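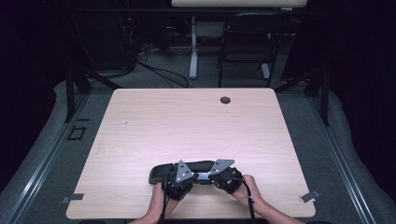 Kumlow Building, second floor
Monthly walk-through, October
Checked by: Milagros Huenchumán
Copy to: Hipólito Espinoza, Elba Cáceres

1. Exit routes
Main stairwell clear. OK
Rear stairwell: two boxes of toner on the landing. Moved while I was there. OK
Exit sign by the copy room is dim on the left side. REPAIR
Comment: same sign as last time. Elba has the work order.

2. Fire extinguishers
Hallway, unit 13: gauge in the green, tag current. OK
Kitchen, unit 51: tag missing. REPAIR
Comment: Trurnel services these. Ask them to bring a new tag and check the pin.

3. Electrical
Panel in room 135 has the required clearance. OK
Space heater under the desk by the window, plugged into a power strip. FAIL
Comment: heaters go straight into the wall outlet or go home. Spoke with Santino Bravo.
Outlet covers in the hallway. OK

4. Floors
Carpet seam lifting outside the restroom, up to 5 feet long. REPAIR
Entry mat lies flat. OK
Kitchen floor dry at 9:40 a.m. OK

5. Furniture and storage
File cabinets closed, heavy items in the lower drawers. OK
Tall shelf in supply room is not anchored. FAIL
Comment: nothing goes on the top two shelves until the brackets are in. Velia quoted the job and can do it before the holidays.

6. First aid
Kit sealed, contents match the list. OK
Eyewash bottle expires next month. REORDER
Comment: Jocelyn Ignacio orders these with the gloves.

Open items go to Hipólito by the end of the month. Recheck items 3 and 5 first.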